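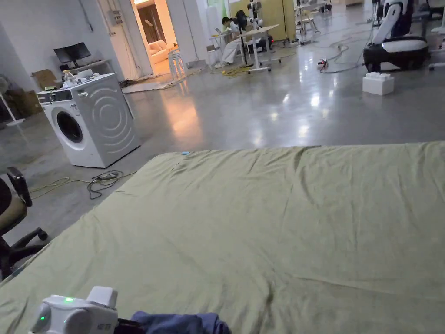
Room 301, Thiele Building: mattress with olive-green fitted sheet, washing machine at left.

Print this page | E-mail this page

Call for participants: fitted sheet and bed-making study

Bikden, Estmont
Posted Apr 20, 2025

Bikden tests household bedding for makers and stores. We are looking for 84 adults to take part in a study of how fitted sheets are put on, how they sit on the mattress, and how they are taken off and folded at home. The sheets under test are from the Skatia line, in three fabric weights and two corner designs. The study runs in Room 301 of the Thiele Building in Estmont and ends in July.

No special skill is needed. We want people who make beds the way they normally make them, including people who do it badly or in a hurry.

Background

Our earlier study was a mail survey with 2,622 usable replies. The two most common complaints were corners that come off during the night and a top surface that will not stay smooth. The survey could not separate the effect of the sheet from the effect of the method. Some people start at the head and pull toward the foot. Others do one long side first, or go corner to diagonal corner. Wrinkle direction after fitting depends on this order to some degree, and we need to measure how much.

What you will do

Each participant attends two visits. The visits are at least one week apart.

First visit (90 minutes)

1. Sign-in and consent form.
2. Short questionnaire on your bed at home: mattress size and depth, how often you change the sheets, how they are washed and dried, who usually does it.
3. Measurement of your height, standing reach and grip strength.
4. Fit a sheet to the mattress, working alone. You may walk around the mattress or work from one side. There is no time limit and the staff member will not give advice.
5. Wait while staff record the surface. Corner depth is measured at all four corners and the main creases are marked on a grid sheet.
6. Lie down on the sheet and turn over when asked, following a recorded list of positions.
7. Second surface record.
8. Take the sheet off and fold it in your usual way. If you do not fold fitted sheets, put it down however you would at home.
9. Repeat steps 4 to 8 with a second sheet.

Second visit (75 minutes)

The second visit uses sheets that have been washed. Steps 4 to 8 are done twice more. You will then rate all four sheets on a printed form with 13 items. The items cover ease of finding the long side, stretch at the corners, feel of the fabric, noise, and how well the sheet stayed in place. A space is provided for written comments, and these are read.

The laundry part

A smaller group will be asked to stay for one extra hour at the second visit to load and unload the washing machine. This part looks at how sheets are put in, how full the drum is, and what happens to other items washed in the same load. Small items such as socks and pillowcases often end up inside the corner pockets, and we are recording how people deal with them when they unload. Detergent is supplied and is free of dye and perfume. Tell us on the sign-up form if you wish to be considered. You can take part in the main study without it.

Who can take part

You can apply if you:

- are 18 or older
- change the sheets on at least one bed at home at least once a month
- can bend, kneel and lift a folded set of bedding without pain
- can read and answer a printed form in English
- can attend both visits

You cannot take part if you:

- have had back, shoulder, wrist or hand surgery in the past 12 months
- have a known skin reaction to cotton, elastic or latex
- work for a company that makes or sells bedding
- took part in our pillow study last year

Paid hotel, hospital and care home staff who make beds as part of their job are welcome, but places for this group are limited to one in six. Please state your job on the form. We would also like more applicants who are left-handed, and more who are under 5 feet 2 inches or over 6 feet 2 inches.

Clothing and conduct

Wear clothes you can move in. Bring clean socks. Remove rings, watches and bracelets before handling the sheets; a tray is provided. Please do not use hand cream on the day of a visit. The floor is concrete, and a knee pad can be borrowed at sign-in. If you use one at the first visit you will be asked to use it again at the second.

Phones are to be switched off during the fitting and folding steps. Friends and children cannot stay in the room during a visit. Staff may be at work at a desk while you are making the bed. Only the staff member running your visit will speak to you about the task.

Payment

First visit: $55
Second visit: $65
Laundry part: $30

Payment is by check or prepaid card at the end of each visit. If you stop partway through a visit you will be paid for the full visit. If you do not come back for the second visit you keep the payment for the first. Parking at the Thiele Building is free for participants; give your plate number at sign-in. Bus fare is paid back on the same day if you bring the ticket.

Participants who complete both visits may take one new sheet in the size of their choice. Test sheets are not given away.

Risks

The physical effort is the same as making a bed several times with rests between. Some people feel mild tiredness in the fingers from the heavier elastic. You may rest at any point, and you may leave the study at any point without giving a reason.

Records and privacy

Questionnaires and surface records are stored under a participant number. The list that links names to numbers is kept apart from them and is destroyed six months after the last visit. Comments may be quoted in our report to the maker, without a name. Video of the fitting steps is optional and has its own line on the consent form. Leaving that line blank counts as no.

Schedule

Visits are held in the morning, early afternoon and early evening. One participant is seen at a time. Sign-up closes when all places are filled. A short waiting list will be kept after that, and people on it may be called at two days' notice.

If you need to move a visit, let us know by noon of the day before. The gap between visits can be stretched to three weeks but not cut below seven days.

How to apply

Send an e-mail to Ga-eun Yeo, study coordinator, with the subject line "Fitted sheet study." Include:

- your name and a daytime phone number
- your age and height
- right- or left-handed
- the size of your bed at home and the depth of the mattress, in inches, measured without bedding
- the times of day you can attend
- whether you wish to be considered for the laundry part

Mattress depth is often left out. Applications without it are held until we receive it. Measure from the bottom seam to the top seam at the middle of one long side. If you use a topper, measure it separately and give both numbers.

You will get a reply within five working days. If you are selected, the reply will include the consent form to read ahead of time, directions to the building, and a choice of two visit times. Please do not come to Room 301 without an appointment.

Questions about the tasks, payment or access can be sent to the same address. The room can be reached by elevator. Participants who use a hearing aid can ask for the list of positions in step 6 in print.

Print this page | E-mail this page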